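How to Re-lace and Clean a Two-Tone Leather Low-Top

Share 20 | Print this page | E-mail this page

Search guides... Go

Black and white leather trainers show dirt on the light panels and salt marks on the dark ones. The method below was written for the Rastik Court Low and works on most smooth leather pairs of the same shape, including the Plerilel Two. Do not use it on suede, nubuck or knitted uppers.

What you need

A soft brush, a stiff brush, two microfibre cloths, a bowl of lukewarm water, a mild leather cleaner (Ragab or similar) and a pair of shoe trees. Scrunched plain paper will do in place of the trees. Newsprint can mark a white lining.

Step 1. Remove the laces and insoles

Unlace fully, starting from the top eyelets. Put the laces to soak in warm water with a drop of washing-up liquid. Lift each insole from the heel. If it is glued down, leave it in place and keep water away from the collar.

Step 2. Brush off dry dirt

Use the soft brush on the upper and the stiff brush on the sole only. Work from the toe to the heel. Grit left in the seam between the panels will scratch the leather once it is wet.

Step 3. Clean the light panels first

Fit the shoe trees. Damp one cloth, add a little cleaner and wipe in small circles. Rinse the cloth often. Doing the white panels before the black ones stops loose dye from being carried across. Wipe off the residue with the second cloth.

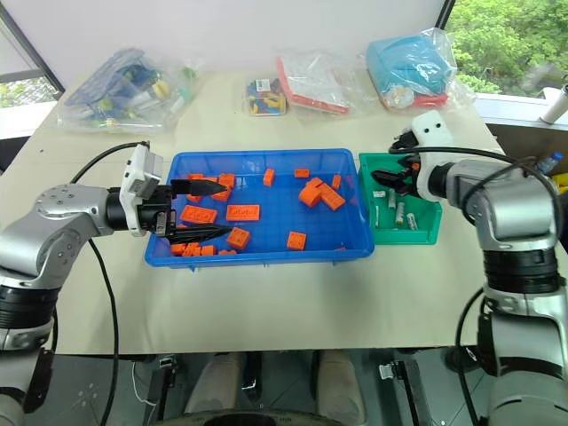 Step 4. Clean the dark panels and the sole

Repeat with a clean part of the cloth. Scrub the sidewall with the stiff brush, keeping the bristles below the stitching line. Leave to dry at room temperature for 4 hours, away from radiators.

Step 5. Re-lace

Pass the lace under the bottom pair of eyelets and even up the ends. Cross over and feed each end up from below, keeping the lace flat. For a looser fit, stop one pair short of the top. Cidton flat laces are slightly wider than the originals and may need twisting through the eyelets.

Aftercare

Wipe the uppers down after every 3 or 4 wears. Apply a neutral leather cream when the toe box begins to look dull, and buff with a dry cloth.

4 comments | Print | E-mail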